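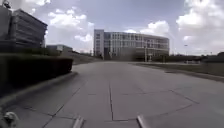 Sunday update, short one, I have glue on my hands. Negi can tell a slab joint from a curb now. Most of the time. This was the whole headache for two weekends, because every path near us is big pale slabs with dark lines running across them, and the old threshold code saw a dark line and thought EDGE, STOP. So it would go one slab and stop. One slab, stop. Like walking a nervous dog. The curb by the hedge is paler than the slabs, if anything, so looking for dark stuff was never going to find it. Should have been obvious. Was not obvious to me.

What I changed:

- threw out the dark line thing completley
- now it looks at what's on the *far side* of a line. Same gray both sides = joint, keep rolling. Green or brown on the far side = slow down
- masked off the bottom of the picture so the brackets and the wheel or bumper bit don't get read as obstacles (they were, constantly)
- speed cap at 2 mph till I trust it

The mask is dumb. It's a hand drawn polygon in a text file. If I bump the camera mount I have to redraw it, and I bump the camera mount every time I change the battery. Chaimae El-Sayed from the Tuesday crowd at the workshop said just print a taller mount and be done. Yes. Probably. But a taller mount wobbles, I tried one in March and the video looked like it was shot from a washing machine.

## Motor controller

Swapped the old board for the Brerine one. Needed new holes in the deck plate, and the drill press at the workshop was taken all evening so I did them by hand. One is off by a good bit. Filed it into a slot. Fine.

The Brerine runs a lot cooler but the connector is backwards from the old one, so red is where black was. I checked it, then checked it again, then plugged it in wrong anyway. Fuse did its job. Bought a bag of fuses.

Encoder test on the bench after that: 3,059 ticks on the left wheel, 59 fewer on the right, same command, same time. Which explains the drift. I've been blaming the camera for the drift since forever!! Sorry camera. Put a trim value in the config and it goes pretty straight now, straight enough that I can walk next to it with my hands in my pockets.

## Stuff that's still bad

Turning. It overshoots, then corrects, then overshoots the other way. I think the gain is too high but when I lower it the thing just sort of leans toward the turn and never commits. Going to log it properly before I touch it again.

Hedges, also. Or, flat clipped ones are OK, the range sensor gets a decent return. Scruffy ones with gaps give me readings all over the place and it thinks there's a doorway. Tried a median filter, helped some. If anybody reading has gotten a cheap range sensor to behave around leaves please tell me how.

Left wheel squeaks. No idea.

Battery is okay! Ran almost 48 minutes on the last charge with the camera on the whole time, which is way better than the old pack. The Tristmont charger gets pretty hot though so I'm not leaving it alone in the garage.

Next: bigger wheels, if the hubs fit. I ordered the ones from Unmont and the listing says the bore is the same but the drawing says otherwise, so we'll see wich one is lying. Then turning. Then maybe the squeak.

Config file is in the usual folder if you want the trim numbers, ignore the comments in it, half are from last year.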